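Home | Visits | Materials | Archive | Contact

Coteo open day: printed stone-pattern panels

Coteo opened its Nornell plant to visitors in January. The tour started at 9 a.m. and covered the decorative panel line, from base paper to trimmed sheet.

Gertraud Zaugg, who runs the print hall, began with pattern design. The gray marble series uses a repeat of 837 mm, long enough that a vein seldom recurs on one worktop.
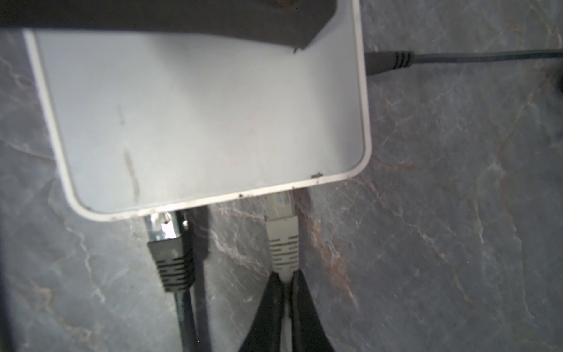

Ink is laid down in 3 passes – ground tone, veins, then flecks. Registration is checked on every reel. The rust tones drift first, and a reel outside tolerance goes back for pulping.

Pressing takes 49 seconds per sheet. The press plate sets the gloss, so one print can be sold in several finishes.

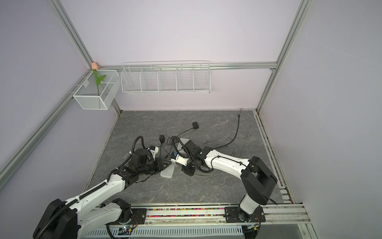
Finishing and storage

Sheets are trimmed, edge-checked and stacked flat. The store held 894 sheets on the day, most of them for Vilonier.
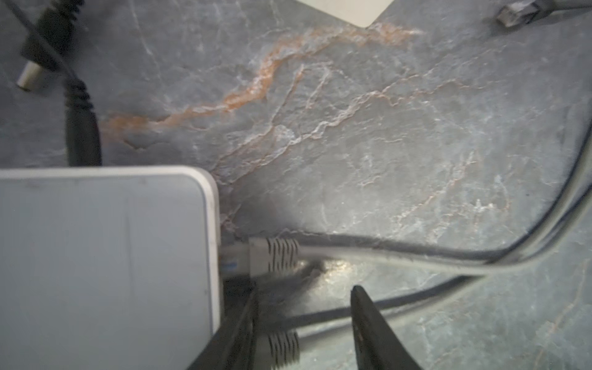 Parviz Tehrani took questions on cleaning. He advises a damp cloth and no abrasive pads on the glossier finishes. Parking was short, and the tour overran lunch.

We use cookies to measure site traffic. Accept | Settings

© Dwivedi Materials Notes | Contact | Back to top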